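Clistel open workshop: what I learned about paying for a robot arm

I came home from the Clistel open workshop with sore feet, a tote bag full of price sheets and a much better idea of what I don't have money for. The visit was on March 18, 2023, and I went because our little group has to hand in an equipment plan by October. We want one arm, maybe two, for household chores. I figured I'd better see some before writing down a number!

The first hour was all sales talk, but pretty good sales talk. Surkis rents arms by the month and Atanasov only sells them, so you can guess which of the two told us renting is throwing money away. I took both brochures. The rental deal has a 15 percent deposit, and you get it back if the arm goes home in one piece (I asked what counts as one piece and got a long answer). Atanasov wants the whole sum up front but throws in a spare set of fingers, and after that day I think spare fingers are worth a lot.

What I had completely left out of my draft was everything that isn't the arm. Cables, mounts, a power supply, a table you don't mind scratching, shipping both ways if something breaks. The Ciltard people had a worksheet for this with 111 lines on it - yes, I took two copies - and I filled in maybe a third of it on the train. My total went up with every stop.

Then there's the stuff the arm works on. I'd put down $100 for props and felt generous. Well, a rice cooker eats most of that, and you'll want trays, cans and boxes too. My plan now is to raid everybody's kitchen first and buy second. I'm also adding money for training, because the setup class runs 15 hours and isn't included with either company.

The part I liked best was the kitchen table corner, with regular home things and regular wooden chairs. I stayed there way past the coffee break and made most of my notes standing up.
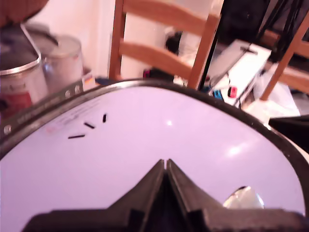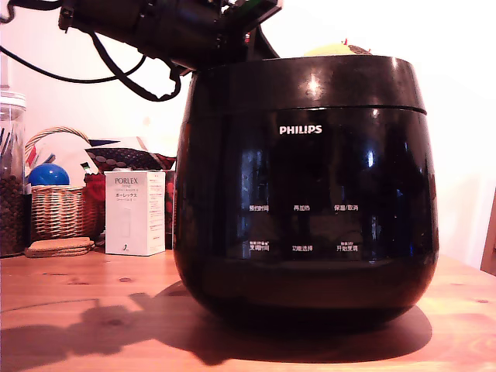

Kitchen things and robot hardware at the Clistel open workshop

I'm leaning toward renting for the first few months and putting the difference into spare parts. If you've rented from Surkis, please write and tell me how the deposit went!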